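## Formulation notes: Ondine Day Cream, second version

Subscribers who bought the Ondine Day Cream before the winter restock will find a different ingredient list on the new carton. The name, jar and price are unchanged. The changes are set out below in the order they affect use.

**Emulsifier.** The first version used a two-part wax system that thickened in storage. Jars kept in a cold bathroom became stiff enough to drag on the skin. The second version uses a single liquid emulsifier at a lower level. The cream is thinner and spreads with less product, so a pea-sized amount covers the face and the front of the neck.

**Humectants.** Glycerin stays at 7 percent. Sodium hyaluronate has been moved from the water phase to the cool-down phase. Users should not expect a difference in feel from this step alone.

**Fragrance.** Removed. The faint nutty smell in the new jar comes from the unrefined oil in the base and will vary by batch.

**Preservative.** The new system works in a narrower pH range. Do not mix the cream in the jar with acid serums, vitamin C powders or drops of any kind. If layering, apply the serum first and let it absorb before the cream goes on.

**Wear under makeup.** Efe Mohammed ran the wear checks with three base products: the Skistilano fluid foundation, the Skistilano stick and the Esquivel mineral powder. Results after a working day:

- Fluid foundation: no pilling. Slight shine at the sides of the nose by midafternoon.
- Stick: pilling along the jaw when applied within two minutes of the cream. None when applied after five.
- Mineral powder: patchy on the cheeks if the cream had not set. Blotting once with a plain tissue before the powder corrected this.

Silicone primers were not part of the check. Readers who use one should test it on the jawline before wearing it over the whole face.

**Sun protection.** Neither version contains a sunscreen filter. The word "day" on the jar refers to texture. A separate sunscreen goes on last, before makeup, at the full amount stated on its own label.

**Batch marking.** The code is printed on the base of the jar. Second-version jars start at 2000. Anything lower is the earlier formula and can be used until the end of its open-jar period, provided the smell and color have not changed. The two versions should not be combined in one jar.

**Returns.** Unopened first-version jars can be exchanged through the Dremen order page until the end of June. Opened jars are not eligible. Enter the batch code in the notes field, as the order number alone does not identify the version.

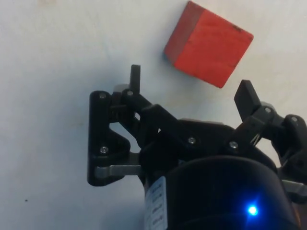
DREMEN, Mon 22 February

The next batch of the Esquivel tinted balm has been filled and is in its holding period. It consists of 800 tubes in two shades, Brick and Fig. The clear shade has been held back for a new wax supply and will not be listed with the other two.

Apolinar Arellano has adjusted the melting point of the balm upward, following complaints about softening in handbags last summer. The tube should now be warmed against the lip for a few seconds before the first pass. Pressing harder on a cold tube will break the bullet at the collar.

The pigment load is the same as before. Brick reads darker in the tube than on the lip, and one pass gives a sheer result. For fuller color, blot after the first layer and apply a second. Fig needs no blotting.

Price per tube is $19. Orders are limited to two tubes of each shade, and refills for the older metal case will be listed separately.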